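Stirley wire handling kit — anyone using it for harness work?

Forum: Cells, Grippers and Tooling

fokbench
Posted 9:40

Hello all. We are a small shop and we make cable harnesses, mostly twisted pair. In March we took the Stirley kit on trial, with the two-finger gripper, the wrist camera and the Dretley software. I want to write what I found before we decide to pay.

The good part first. Installation took me one morning and the manual is clear. Picking a single connector from a flat tray is no problem. I ran 300 picks and 3 failed, all of them with the smallest housing.

The difficult part is a whole harness lying free on the table. The software must choose where to grip, and with blue and white pairs crossing each other it often chooses a loop when I want the connector. Black connectors on our yellow surface it finds quite well. The white ones are harder, I think because of the shine and the white labels on the bundle.

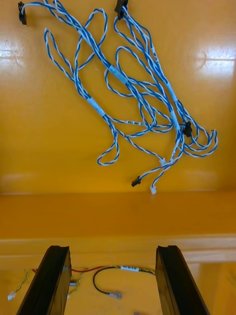
szulc_m
Did you try a matte mat? Glare is the first thing I would remove. We have the same kit and on a shiny table the white connectors were a lottery for us too. With a gray rubber mat it was much better, and the mat costs almost nothing compared to the license.

fokbench
Not yet. I ordered one after reading your message, thank you. But I am a little disappointed that the sales page says "any surface".

pairtwister
I don't agree that it is the table. Your problem is the flat fingers. They are fine for boxes, but a twisted pair rolls between them. Fokthorpe sells narrow fingers with a groove, part 1613, and they fit the same mount. Change the fingers first, then complain about the camera.

szulc_m
Grooved fingers will not help if the software sends them to the wrong loop. He wrote that it chooses a loop when he wants the connector. This is vision, not grip.

pairtwister
It is both — but he can change fingers in 2 minutes.

fokbench
Does anybody know if the Dretley update will let me mark the labels as "do not grip"? Support answered me only that it is planned.

lowbay
It is already in the beta. You draw the zone by hand for each harness type, so for many variants it is slow work. For one or two types I would say it is worth it. Ask them to extend your trial until you have tested it, they did this for us without discussion.

fokbench
I will ask them today. When the mat arrives I will run the same picks again and post the numbers.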